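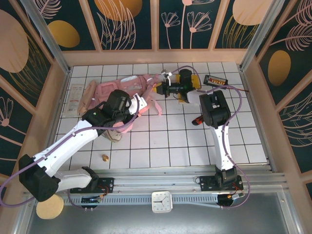 Both arms over the tiled bench in the Ekden workshop, November, with the pink bag used for the packing task.

Witik two-arm bench: second progress report to the Drendier small projects fund

Period covered: September to November

Status

The bench is built and in use. Both arms are mounted, wired and running from one computer. We are on schedule for the hardware and behind on the recording work. Spending is inside the grant of $2000, with $1573 spent to date.

Work done this period

The frame was finished in September. The two arms now sit on black plates on aluminum rails along the front edge of the bench. In the first report the arms were clamped straight to a tabletop and drifted out of position whenever one of them stopped hard. Moving a plate along the rail now means loosening the bolts, sliding it and tightening again, and then redoing the calibration, which takes 33 minutes if nothing goes wrong.

The white tile surface replaced the painted board. Paint was coming off under the grippers. The grout lines have been useful as a grid when we put objects back between runs, though small flat items can catch in them.

Each arm has its own purple cable run on the outside, fastened along the links with slack left at the elbow. The earlier routing pulled tight when the forearm reached all the way out, and we lost a connector that way in September. We have had no cable faults since the change. The wiring around the bases is still open. It needs covers before other members use the bench without one of us present.

The decorated panels around the work area came from a room divider that Ekden was throwing out. They cost nothing and they keep parts from leaving the bench.

Tasks

We proposed three tasks in the application: sorting hand tools, closing a tool case, and packing a soft bag. Sorting works well enough to show to visitors. Closing the case works with one arm holding and the other pushing, but only if the case starts nearly square to the rail.

The bag is the hard one. Fabric folds differently on every attempt and the strap gets under the grippers. We have changed the order of steps so that one arm opens the bag and stays there while the other brings the items over. Results are better than in October but we do not have a success rate we would want to report yet.

Problems

A motor in the right wrist failed in October. The replacement from Khondokar took 3 weeks to arrive, and most of the lost recording time comes from that. We have since bought a spare.

Glare is a smaller issue. The metal surface in front of the rails throws back a band of light from the overhead fixture. We plan to cover it with matte film.

Budget

Spent to date: $1573
Remaining: $427
Planned from the remainder: wiring covers, matte film, two sets of gripper pads, printing for the open evening

We are not asking for any change to the budget lines.

Next period

Fit the covers and the film. Finish the bag recordings. Write up the build notes with a parts list and the rail drawings, and post them on the Witik page so other workshops can copy the bench. The final report will follow once the notes are up.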